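### 3.2 Hand-held gripper kit
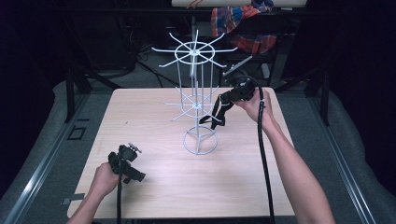

**Figure 2.** The two hand-held grippers in use at the wire rack, right-hand unit raised beside the lower tier.

The first product we assessed was the Fisent paired gripper kit, which is sold to research groups and small integrators who want to record manipulation tasks without tying up a robot arm. The operator holds one gripper in each hand and does the task directly. We bought the kit at the standard academic price and had no contact with the supplier beyond the ordinary support desk. The other two products in this review, the Bakirum glove set and the Tuominen leader arms, are covered in Sections 3.3 and 3.4.

Both grippers in the kit are wired. The supplier offers a battery version, but it was out of stock when we placed our order and we did not want to hold up the trials. Cable routing turned out to matter more than we had planned for. In Figure 2 the left cable runs straight down from the gripper towards the near side of the table, while the right cable makes a loop from the top of the gripper and comes down along the right side. We settled on the looped arrangement for whichever hand was going to reach furthest. With a straight run, operators reported a tug at the wrist when they lifted the gripper to the upper tier, and several began turning their shoulders to make up for it.

The rack task was chosen as the hardest of the set. The stand is built from thin white rods with two tiers of prongs radiating outward, and the gaps between prongs leave little room for a bulky tool. Operators hung light items on the prongs and took them off again, starting with the lower tier. The near hand was meant to steady the base ring or wait low over the table until it was needed. All work was done at a square wood-grain table.

Each operator was given 10 minutes of free practice and then recorded without coaching. We aimed for 200 recordings on the rack and kept 172 after review. Most of those we threw out were lost to tracking dropouts at the start of a session, before the operator had moved either gripper. The remainder were operator errors, mainly an item released before it had cleared the prong. We kept recordings in which an item was dropped and picked up again, as these are useful to anyone training a recovery behaviour.

Weight was the most common complaint. The body of the gripper is chunky, and operators said it tends to tip forward when the arm is extended. Operators with smaller hands found the trigger a long reach. Neither problem stopped anyone from finishing, but rest breaks grew longer over an afternoon, and by around 2 hours most people asked to swap to a table-level task. The Clondau cutlery-sorting task (Section 4.1) was much easier on the arms and drew almost no comments of this kind.

Setup was simple. The software installed cleanly on our lab computer, and calibration could be repeated between operators without restarting the session. The written manual is thin on fault finding - it lists the error codes but does not say what to do about them - and we relied on the support desk twice. Replies arrived the next working day both times.

We would recommend the kit for flat tabletop work and for two-handed tasks at chest height or lower. For tall or crowded fixtures like the rack, a slimmer jaw would be worth paying for. The supplier lists one as an optional extra, but we have not tested it. Running costs and spare parts for all three products are compared in Table 4.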